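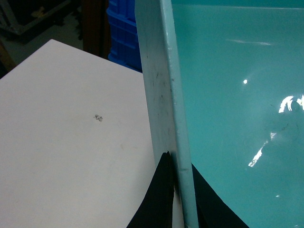
White board, small dark scribble near the center.

Subject: Re: [tote-labels] Thermal transfer labels lifting after wash

Replying to the list since two off-list mails asked for the same information. The original post is quoted at the bottom.

Short answer: the symptom you describe is an edge-lift problem, and changing the ribbon will not fix it. The ribbon controls whether the print survives. The adhesive, the corner shape and the surface under the label control whether the label survives. Your print is still legible on the labels that fell off, so leave the Leruvia ribbon alone for now.

Polypropylene and polyethylene both have low surface energy. A general-purpose acrylic adhesive will feel well bonded on the day of application and then let go at the corners when hot detergent gets under it. Raudsepp lists the stock you are using as "general purpose, permanent," and permanent in that context means hard to remove from cardboard. Ask them for the low-surface-energy version of the same face stock. The printer settings should carry over with no more than a small change in darkness.

Corners: use die-cut labels with rounded corners. Square corners lift first in every batch I have looked at. If you have a roll of square stock to use up, put it on dry storage totes that do not go through the washer.

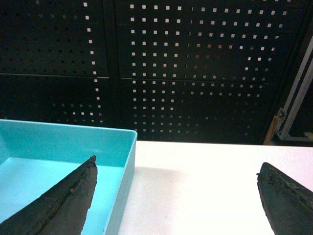

Tabletop.

Surface preparation matters more than people want it to. New totes carry mold release. Used totes carry rinse aid, which is worse. Wipe the label area with isopropyl alcohol and a lint-free cloth, let it flash off, and do not touch it afterward. Apply at room temperature. We had totes at Griraswood that came straight in from the dock in December and were labeled within the hour, and most of those labels were in the filter basket by the end of the week.

Apply with a roller or a hard squeegee, center outward. Thumb pressure is uneven and leaves a channel along at least one edge. Then wait. Acrylic adhesives build strength over a day or more, and the first wash should not happen before that. If your process cannot hold totes that long, label them on the last shift of the week.

Placement: find a flat panel. Many totes have a faint texture or a molded rib where the label seems to want to go. Texture reduces contact area, and a rib creates a tunnel. Stay away from the stacking lip too, where nested totes scrape the label every time they are pulled apart.

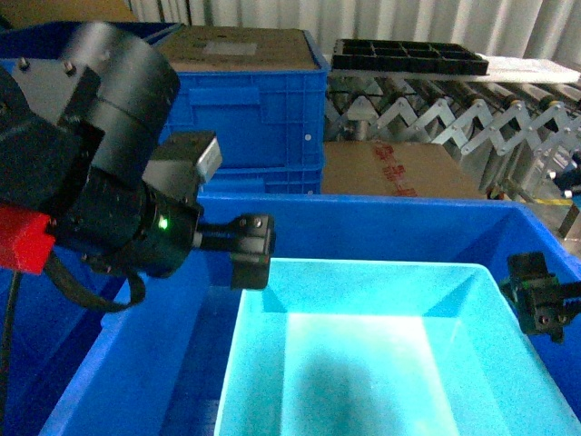 Black arm, green indicator light on.

On the barcode itself. You are encoding the site, the tote type, the date of purchase and a serial number in a single linear code, and the result is too wide for a 25 mm label at any bar width a handheld will read reliably. Encode the serial only. Jatano can look up everything else from that, and a tote that changes sites does not need a new label. If you must keep more data on the label, go to a 2D symbol and print the serial under it in human-readable form.

Leave the quiet zone alone. In the sample you attached, the company name runs into it on the left side. That accounts for some of the misreads you put down to wash damage.

Testing. Please do not convert the whole pool at once. The steps I would follow:

1. Pull a small set of totes from each resin. Check the recycling mark on the base to be sure which is which, as color is not a guide.

2. Label half with the current stock and half with the low-surface-energy stock, same operator, same day, same cleaning method.

3. Run 25 wash cycles. Inspect corners at intervals with a fingernail and record lift per corner, then scan each label with the handheld you normally use. 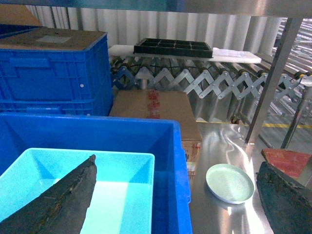
4. Nest and separate the labeled totes between cycles the way they are handled in normal use. A wash-only test will pass labels that abrasion would remove.

5. Keep the failures in a bag with the date and position noted. Raudsepp will want to see them if you file a claim.

If both stocks fail on the same resin, look at your detergent concentration before you look at another label.

----- Original message -----
Date: February 23, 2024
Subject: [tote-labels] Thermal transfer labels lifting after wash

We relabeled over 80 totes last month with Raudsepp polyester stock and a Leruvia resin ribbon. Mixed PP and HDPE. Labels were applied by hand, no prep except a dry wipe. Corners are lifting and several labels have come off completely in the washer. Print looks fine on the ones we recovered. We also get misreads in Jatano on labels that are still attached. Sample artwork attached. Is there a ribbon that holds up better, or should we move to molded-in tags?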